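Home | Ask | Topics | Sports & Rec | Sign in

Starting table tennis at a community hall, what do we need?

Khrystyna-Mariia Derkach

Hi all. Our hall in Stavunach has a free room from 7 pm and a few of us want to get a social ping pong night going before August. Mostly adults who played in a garage as kids, plus a couple of teenagers who are a lot better than us. Two second-hand tables coming, both the fold-up type. Budget is tight, 100 dollars left after the tables.

Things I'm stuck on:

- Surface. One of the tables I looked at was a white top, which I've never played on. Does colour matter?

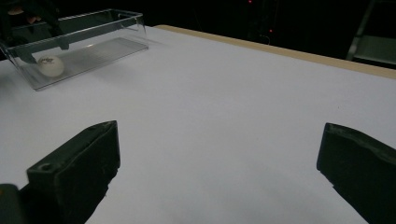 - Balls. Do we pay for the good ones or get a bulk bag of cheapies?
- Bats. Someone's offered us 11 old ones, rubber is pretty shiny on most.
- Format. Is there a fair way to run it with 8 people and two tables so no one sits out for half the night?

Also the floor is polished boards, bit slippery. Any tips appreciated, I've got to let the hall know by the end of the month.

Halyna Hrytsenko

Ran one of these for a few winters at the Piltusar rec centre so here goes, typing this on my break.

Colour. Matters more than you'd think. Dark blue or green is standard for a reason, you want the ball to stand out. On a white top you lose a white ball, especially under tube lights. If you end up with a white one either buy orange balls for it or paint it. Proper table paint, matte, not leftover fence paint. We did the fence paint. Don't.

Balls

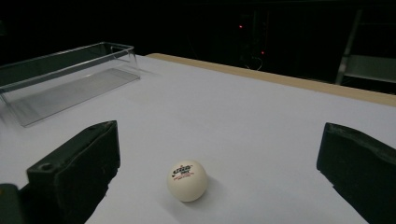

Get both. Cheap bag for warm ups and for the kids to tread on (they will), and a small box of three-star for actual games. Cheap ones wobble, you'll see it if you spin one on the table. Make sure everything is 40+ plastic, someone always turns up with a tin of the old celluloid ones and they play diffrent. Don't store those near a heater either.

Bats

Shiny rubber = no grip. Try wiping with a damp sponge and a drop of dish soap, let it air dry. If it's still like glass it's dead, keep it for beginners. New rubber sheets cost less than a new bat if the wood is ok.

Format

With 8 and two tables just play doubles. Everyone's on. Games to 11, winners move up a table, losers move down, and swap partners each round so the good teenagers get shared out. If you get a ninth, whoever's waiting keeps score.

Floor: sweep it right before you start, dust is what makes it slippery. Ask people to bring gum-soled runners. Leave as much room behind each end as you can, people back up further than they expect and walls hurt.

Check the net clamps before you hand over any money for second-hand tables too. Ours came with one missing and it took ages to find one that fit.

Urban

we just use the kitchen table at my mates place lol. get the cheap balls you'll lose them all under the heater anyway

Jolto

Mostly agree with Halyna but wouldn't bother painting. You need to get the bounce even and if the paint goes on thick you get dead spots. Sell it, look for a blue one, they come up all the time once the weather warms up and people want the garage back.

For the 100 I'd do: nets first if yours are saggy, then balls, then whatevers left on two sheets of rubber. Borrow everything else. And ask the hall if you can leave the tables set up between sessions, folding them every week wrecks the hinges. Ours lasted two seasons like that before a leg went.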